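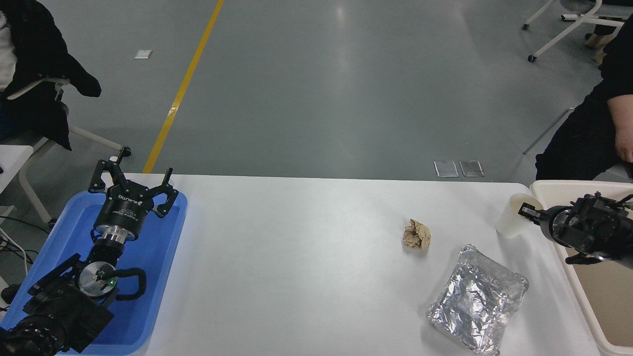 Two-finger or three-finger for table clearing?
Hardware > End effectors
17 replies, showing the most helpful

miter_bench wrote:
We have a two-arm setup and one job to get right: clear a table. Cup, paper trash, foil tray, all into a plastic bin. Right now there is a Robotiq three-finger on the left arm and a two-finger on the right. The plan was to compare them for a while, pick one, and put the same thing on both sides.

I ran 30 tries per object on each arm, same start positions, same operator. The short version is that I can't pick. The two-finger is better on the cup. The three-finger is better on crumpled paper, but it closes slowly enough that the operator gets impatient and lifts early. The foil tray is bad on both.

Questions:
Has anyone settled on one type for both arms and been happy with it?
What do you do about foil?
Is it worth training on mixed hands, or am I making trouble for myself?

Controller is a Jevau, older firmware, if that matters.

gantry_lou wrote:
Two-finger on both. We went through the same thing last year. The three-finger looked good on paper balls and odd shapes, then we counted up the time spent on cables, mounting and the extra joints in the driver and took it off. With a two-finger you have one number to command, open or closed and how far. Operators learn it in a few minutes.

For paper cups, turn your force down a lot. Ours were getting crushed at the default and the cup would stick to the pads on release.

toonv wrote:
I disagree with Lou on this. It depends on what else is coming. If the task list is cups and trash forever, fine, two fingers. If next month somebody adds a bowl or a piece of fruit, you will want the third finger back. We kept one of each for that reason and never regretted it.

Mixed hands did not hurt us in training, but we kept the left and right action spaces fully separate. Don't try to map the three-finger down to one value and call it the same as the other side. We did that first and the left hand never learned to preshape.

Toon Vanhove

gantry_lou wrote:
@toonv how many demos did you need with the separate action spaces though? That's the part people leave out.

toonv wrote:
556 for the full clearing task. I don't have a matched number for two identical hands, so I can't tell you what it cost us. It might have been fewer.

gantry_lou wrote:
So you don't know if it hurt you.

toonv wrote:
I know it worked well enough to ship to the people who asked for it. No, I don't have the comparison.

pbrandt_ee wrote:
On the foil. The tray is light, it bends where you grab it, and it slides away from the first finger that touches it. Whichever gripper you use, go for the raised rim from above with one finger inside and one outside. Do not try to squeeze it across the whole width. We crushed a box of them learning this.

The other thing about foil is the depth camera. If you are using depth for anything, look at the raw image over the tray. Ours was mostly holes. We switched to plain color for that object and the grasps got better the same afternoon.

miter_bench wrote:
Thanks. The rim grasp makes sense and I'll try it. We have depth on but the policy only sees color, so that part shouldn't be our problem. The operators do say they lose track of where the near rim is when the hand comes down over it. Could be a view problem more than a gripper problem.

pbrandt_ee wrote:
Where is your camera? If it's only at the head, the wrist will cover the rim on every top-down approach. Put a small one on each wrist. Cheap ones are fine.

miter_bench wrote:
Head only so far. Wrist cameras are ordered from Uysal, supposed to be here in December.

sfk_robotics wrote:
I'd hold the whole comparison until the wrist cameras are on. You're measuring gripper plus bad view at the moment. The three-finger is a bigger hand and covers more of the object, so it takes more of a penalty from a head-only camera than the two-finger does.

Also check that your arms are swapped at some point. You have three-finger on the left and two-finger on the right. If your bin is on the right, the right arm has the short trip every time and the left has to reach across or hand over. That will show up in your success numbers and it has nothing to do with fingers.

miter_bench wrote:
The bin is on the right, yes. I timed from first motion to release, so the left arm did get charged for the longer trip. I'll split it into grasp and transport and post both.

gantry_lou wrote:
Good catch by sfk. I'd still bet on two-finger on the cup even with that fixed. A cup is about the easiest thing there is for parallel fingers, as long as you come in level and it's standing straight. Tilt is where it gets touchy.

dmoreau wrote:
What is the close time on the three-finger as you have it set? Ours came with the speed limited in the config and it took us weeks to notice. If you're running it through a Jevau, look at the tool profile and not the arm profile. There are 2 speed fields and the second one wins.

miter_bench wrote:
Second field was at the low setting. Raised it and it's closing noticeably faster. Operators are happier with it already. I'll have to throw out the left-hand timing I had.

toonv wrote:
Told you to keep it.

gantry_lou wrote:
Faster is nice. Watch the paper. If you close fast on a small ball with three fingers it can squirt out between two of them before the third gets there. We had to use the pinch mode for anything small, and at that point you've bought an expensive two-finger.

pbrandt_ee wrote:
Pinch for small, wide for bowls, that's how it's meant to be used. The mode change does cost you time in the middle of a task. If you know the order of objects you can switch while the arm is traveling.

sfk_robotics wrote:
Does anybody have soft pads on theirs? We put the Bestier silicone ones on a two-finger and they held paper cups at much lower force. They pick up crumbs and need wiping.

miter_bench wrote:
No pads yet. Plan for now: swap the arms over, rerun the cup and the paper with the speed fixed, log grasp and transport separately, then do the foil again when the wrist cameras are mounted. If the three-finger still loses on everything small, I'll order a second two-finger and keep the other one on the shelf for bowls. Will post the table in this thread.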